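Trevance Student Robotics Program - Two-Arm Workstation Guide
Section 4. Setting Up the Padlock Task

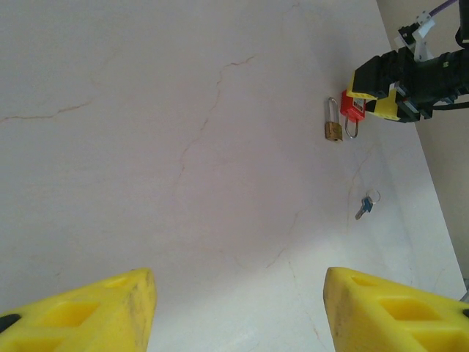 Figure 4-1. Left wrist camera view, with the red padlock held by the other arm and the brass padlock and key on the table.

4.1 Purpose

This section explains how to prepare the workstation for the padlock task, the second of the manipulation tasks in the Hondisness student competition. Teams must complete Section 3 (Homing and Camera Check) before starting. The task uses both arms, and at least two team members must be present whenever the motors are powered.

4.2 Items required

Red safety padlock with white label
Small brass padlock
Key with blue plastic head, on its ring
Task card 63
Team log sheet

All items are stored in the Brodska cabinet and must be signed out by the team lead. Spare gripper fingers are kept in the same cabinet, on the lower shelf.

4.3 Preparing the table

1. Press the stop button and confirm that the status light is amber.

2. Wipe the tabletop with a dry cloth. Do not use spray cleaner near the arms.

3. Inspect the gripper fingers on both arms. Scuffs and smudges are acceptable. Replace any finger that is cracked or that moves when pushed sideways by hand.

4. Check that the cables on each arm can move freely through a full turn of the wrist. A cable that pulls tight must be rerouted before power is applied.

5. Place the brass padlock on the table, standing on its body with the shackle up.

6. Lay the key flat on the table within reach of both arms. The ring should lie flat as well and must not be folded under the blade.

Note: The veins in the tabletop pattern are not position marks. Use the distances printed on the task card.

4.4 Loading the red padlock

1. Release the stop button and wait for the status light to turn green.

2. From the task menu, select Right Arm, then Open.

3. Hold the red padlock by its shackle and raise the body between the open fingers.

4. Have a second team member select Close. Let go of the shackle as soon as the fingers touch the body, and move your hand away from the arm.

5. Confirm that the fingers grip the body only and that the shackle hangs clear of the tabletop.

CAUTION: Keep fingers out of the shackle while the gripper is closing. The closing force is limited in software, but a pinch between the shackle and the body can still cause injury.

CAUTION: Do not reach between the two arms when the status light is green.

4.5 Checking the left camera view

1. Select Left Arm, then View Position. The arm moves to its starting pose and stops.

2. Open the camera window and compare it with Figure 4-1. Both padlocks and the whole key should be visible between or above the yellow fingers.

3. If the key is hidden behind a finger, press stop, move the key toward the center of the table, and repeat step 2.

4. Set the recording limit to 300 seconds and enter the team number in the log.

Note: Bright overhead light can wash out part of the tabletop. This is acceptable provided the key and both shackles remain clear. If they do not, close the blinds - do not change the camera exposure, as all teams are scored on the same settings.

4.6 If the set-up fails

Error 619 means that the gripper did not reach its closing force. Open the gripper, reseat the padlock, and try again. If the error appears a second time, power down the station and report it to the supervising instructor in the Wu Laboratory.

Teams may not adjust force limits themselves. A change made without approval voids the run.

Revised 18 Apr 2026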